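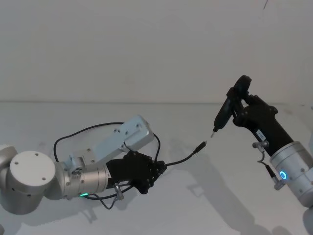 Ristska trail opens its northern section

Walkers on the Ristska trail can now carry on past Ojala. The last 29 km of waymarked path, from Ojala to the lake at Prenar, opened in October after 3 years of work on the bogs and footbridges.

The highest point is the Golteo ridge at 1312 metres. Most people will want two days for the section, with a night at the Ojala end of the ridge where there is flat ground for tents and a stream. The hut there is shut for winter and takes bookings again from spring. 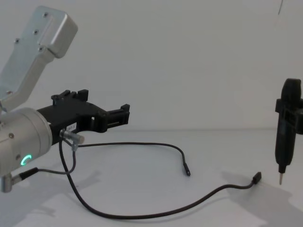
Electric screwdriver in its bracket, with a robot arm to the left.

Waymarks are yellow as far as the ridge and red after it – the old blue ones lead down to the quarry and should be ignored. Dogs must be on a lead between the two footbridges.

The new map sheet shows the full route and costs the same as the old one. Members can order a copy at the usual discount until 19th November. Please give your membership number when ordering.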